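3.2 자기주도형 튜토리얼의 구성과 적용 절차

본 연구에서 사용한 학습 자료는 학습 관리 시스템 Nesis에 탑재한 자기주도형 튜토리얼이다. 튜토리얼은 도입, 본 학습, 점검의 순서로 배열하였으며, 학습자는 점검 단계를 마쳐야 다음 단원을 열 수 있다. 각 단원의 분량은 선행 연구에서 지적된 중도 이탈 문제를 고려하여 한 차례의 접속으로 마칠 수 있는 수준으로 제한하였다. 강의 슬라이드를 그대로 옮긴 기존 자료와 달리, 본문 중간에 짧은 서술형 과제를 배치하고 학습자가 자신의 답을 예시 답안과 비교하도록 하였다.

적용 대상은 교양 과목 2개 분반의 수강생이며, 이 가운데 연구 참여에 동의하고 사전 검사와 사후 검사에 모두 응한 41명의 자료를 분석에 포함하였다. 두 분반의 담당 교수자와 평가 기준은 동일하다. 한 분반은 튜토리얼만 이용하였고, 다른 분반은 튜토리얼과 함께 Sterkano 양식에 따른 주간 학습 일지를 작성하였다. 일지의 작성 여부는 성적에 반영하지 않았다. 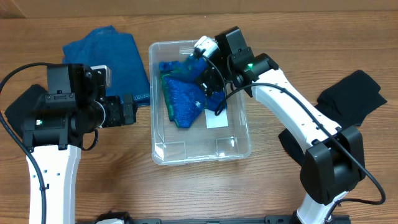
그림 3. 투명 플라스틱 상자와 파란색 천, 양쪽의 로봇 팔

학습 일지는 그 주에 이해한 내용, 이해하지 못한 내용, 다음 주의 계획을 적는 세 개의 문항으로 이루어진다. 문항별 최소 분량은 200자로 정하였다. 예비 적용에서는 분량 기준을 두지 않았으나, 한두 단어로 끝나는 응답이 많아 내용 분석이 어려웠다. 기준을 둔 뒤에는 응답이 길어졌고, 이해하지 못한 내용을 구체적으로 적은 사례도 늘었다. 다만 분량을 채우기 위해 교재의 문장을 옮겨 쓴 응답이 일부 확인되어, 이러한 응답은 코딩 과정에서 따로 표시하였다.

일지의 코딩은 연구자 2인이 독립적으로 수행하였다. 코딩 범주는 Sarkar 분류표를 바탕으로 하되, 교양 과목의 성격에 맞지 않는 실험 설계 관련 항목은 제외하였다. 판정이 엇갈린 응답은 협의를 거쳐 범주를 확정하였고, 협의 후에도 의견이 좁혀지지 않은 응답은 분석에서 제외하였다.

접속 기록은 Roltum 모듈로 수집하였다. 수집 항목은 단원별 체류 시간, 점검 문항의 재시도 횟수, 예시 답안의 열람 시점이다. 체류 시간에는 학습자가 화면을 열어 둔 채 다른 일을 한 시간이 포함될 수 있으므로, 단독 지표로 사용하지 않고 재시도 횟수와 함께 해석하였다. 예시 답안을 과제 제출 전에 열람한 경우는 별도의 유형으로 구분하였다. 유형별 사전·사후 점수의 차이는 4장에서 다룬다.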